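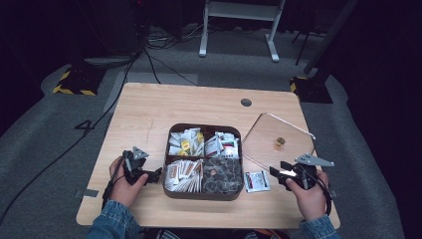 Search the help pages Search Clear

Tea going stale in the staff kitchen

Posted by Madalena Loureiro

I look after the kitchen supplies for a small office in Vurkendale. We buy tea bags in boxes of 200 and by the time we reach the bottom the tea tastes of very little. The bags are paper sachets, no foil. The cupboard is above the kettle. Is it the brand, or the way we're storing it? I'd also like to know if old tea is safe to drink.

Naveed Shaikh

It's the cupboard. Steam goes straight up into it every time someone boils the kettle, and paper sachets take on moisture and smells. Move the tea to a low cupboard away from the stove and the dishwasher. Keep most of it in a tin with a tight lid and put out only what people will drink in a week or so.

Old tea that has stayed dry is generally fine, it just loses flavour. If it smells musty or you see any mould, throw it out. 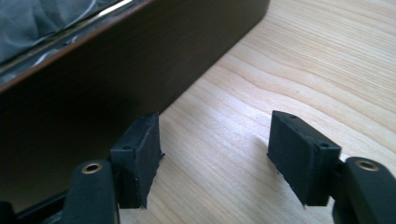
Herbal teas are a bit different. Peppermint and anything with citrus peel will scent the black tea next to them, so give those their own tin. Foil packets hold up much better and can sit out for months. I write the month on the lid when I fill a tin -- January is still on one of mine, so I don't always keep up with it.

Edeltraud Kleinschmidt

Buy smaller boxes. We had the same trouble at Skaso and went down to the smallest size the shop had. It costs a little more per bag but we stopped throwing tea away. Also check your water. Ours was very hard and every tea tasted flat until we got a filter jug.

Arsalan Ansari

Don't put it in the fridge. I tried that and it tasted like onions.

Last updated: January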